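Berklow opens parts sorting room, wheel covers first

Sorting has started in the new parts room at Berklow, the shop confirmed in March. Doors open 2 in the afternoon. Blue metal shelving, green plastic crates, gray floor. Yellow tape for the markings, still being added to.

The room takes in used car parts from the Zerkska yard. Wheel covers, clips, small trim. Good ones go back out for sale, the rest to recycling. First delivery was 2831 parts, with 81 set aside as to damaged to sell.

"Before this it was all in one heap by the door," said Oľga Šimko, who runs the room. "You wanted a wheel cover, you dug for it. Now you look on a shelf."

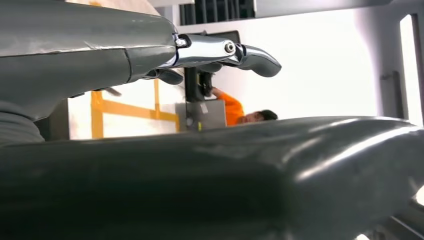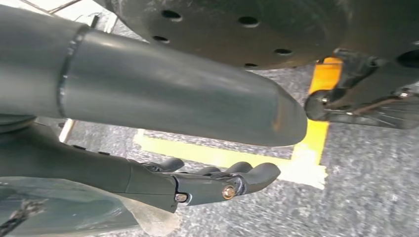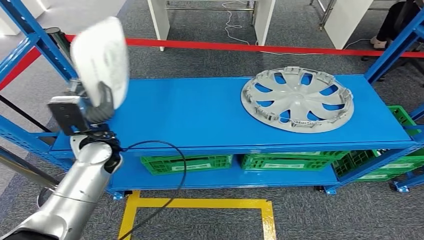

Crates and a gray wheel cover on the blue shelving, last picture.

What comes next

Another 16 crates on order from Gajdoš, due before the end of the month. Labels too, Šimko said, as some of the old ones dont match whats inside. Covers get checked for broken clips before they are priced.

Drop-offs from the public not taken yet. Berklow wants the Zerkska backlog cleared first. Price list will be posted at the front desk, cash or card.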